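Sports History and Records, Unit 7
Reading a Tennis Career: Scoring, Surfaces and the Long Season
Handout for the October block, prepared by Banafsheh Rezaei

Bring this to both meetings. Arash Amini will run the second one, and he expects you to have the scoring section cold before you walk in. It's the best part anyway!

1. Why tennis scoring is so wonderful

Most sports add everything up and compare totals. Tennis throws most of the total away. Points make games, games make sets, sets make the match, and once a set is over it makes no difference whether you took it 6-0 or 7-6. So a player can win fewer points than her opponent and still win the match, and this happens often enough that you'll find cases yourselves once you start looking.

Try this one on paper. Player A wins the first set 7-6, loses the second 0-6, wins the third 7-6. She has won 14 games. Her opponent has won 18. Player A goes through to the next round and her opponent goes home -- I've been teaching this for years and I still love it.

Terms you need:
Deuce: the score is level at 40-40. A player must now win two points in a row.
Advantage: the player who has won the first point after deuce.
Break: a game won by the player who is receiving.
Hold: a game won by the player who is serving.
Tiebreak: played at 6-6 in most sets. First to seven points, and you must lead by two.

A question that comes up every term is why breaks matter so much if they count the same as any other game. Think about what each player expects. The server expects to hold. If both players hold all the way, the set goes to 6-6. One break, kept safe, decides the set.

2. Surfaces

Clay slows the ball and makes it bounce high. Rallies get longer, big serves come back, and a patient player with good legs can wear down a much harder hitter. Grass does the opposite: the ball stays low and skids, and points can be over in two or three shots. Hard courts sit somewhere between, though they vary a lot from one event to the next depending on how much grit is in the top coat.

When you compare two careers, always split the record by surface first. A win-loss line that looks ordinary can hide a player who was terrifying on clay and lost early everywhere else. Please don't skip this step in your written work. Arash marks it down every time, and he's right to. 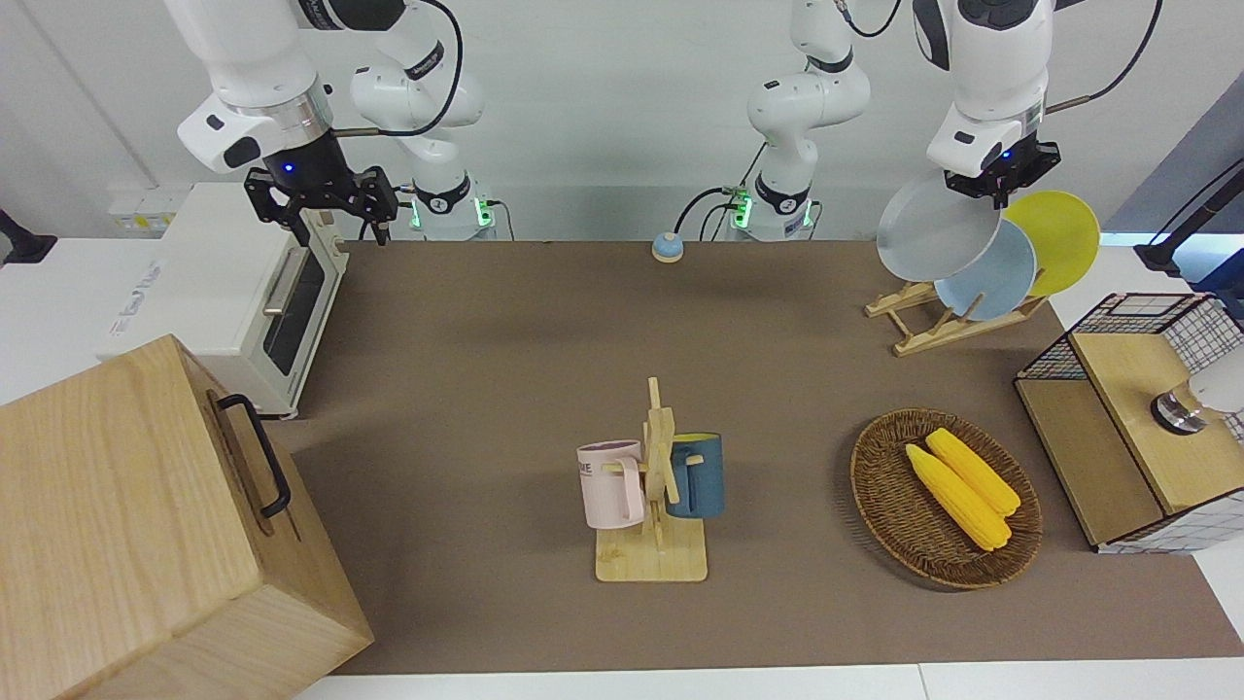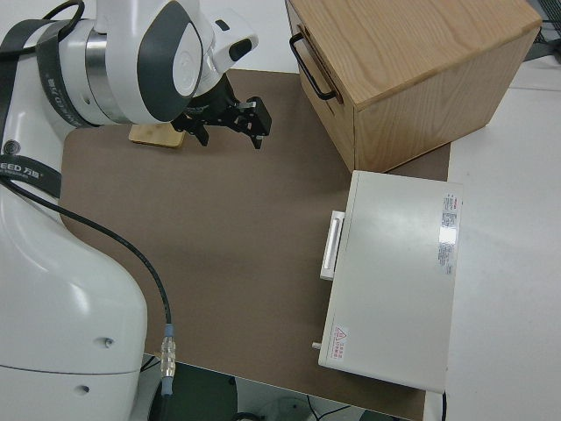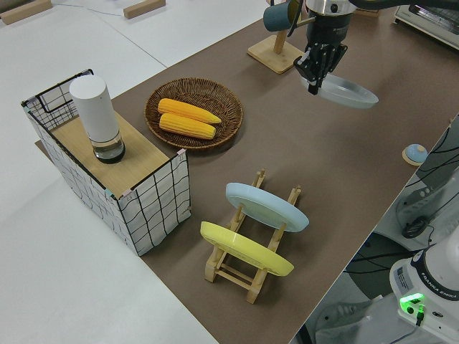
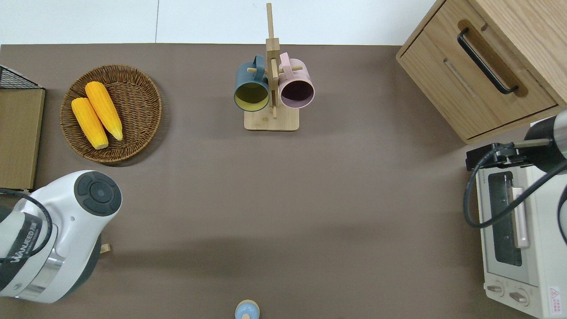 Tabletop views, taken in one place.

3. The practice data set

We'll be working with the Heydari sheets, a made-for-class record of one player's matches on a small regional tour. The sheets cover 139 matches and 3,891 service points. Every service point is marked with the surface, the score at the time, whether the first serve went in, and who won the point. It's a beautiful thing to work with, because you can see a whole season turn on a handful of second serves.

The tour stops are coded by town. Cesell is clay. Ulon is grass. Joltberg is an indoor hard court and by far the fastest of the three, so expect short points and plenty of aces in those rows.

Start with these measures:

First serve percentage. First serves in, divided by all service points. A high number can mean a reliable serve, or it can mean a cautious one, so read it next to the measure below.

First serve points won. Of the points where the first serve went in, how many did the server win? If this reaches 70 percent across a full season, you're looking at a very good server.

Break points saved. Count only the points where the receiver was one point from taking the game. Small samples swing wildly here. One bad afternoon in Ulon can wreck the number for the whole grass season.

4. Reading rankings with care

Rankings on a rolling system replace old points with new ones. A player who won an event last year must do well there again just to stay level. People call this defending points, and it explains why someone can reach a semifinal and drop in the rankings on the same weekend.

Worked example: a player earned 1,000 points by winning an event last season. This season she goes out in the first round and earns 10. Her total falls by 990, even if she hasn't played badly anywhere else. Now picture a rival who skipped that event last year and reaches the final this time. The rival has nothing to lose from it and everything she earns goes straight on top.

Longevity belongs in this section too. A long stay near the top means coming through injuries, coaching changes and several waves of younger opponents who grew up studying your game on video. When you write about it, show the gaps as well as the peaks.

5. For the second meeting

Pick one surface from the Heydari sheets and work out the three measures for it. Then choose a single match where the player won fewer points than her opponent and still won. There's more than one in there -- have fun hunting! Write one page on how it happened, naming the games that decided it.

Bring your working as well as your answers. Pencil is fine.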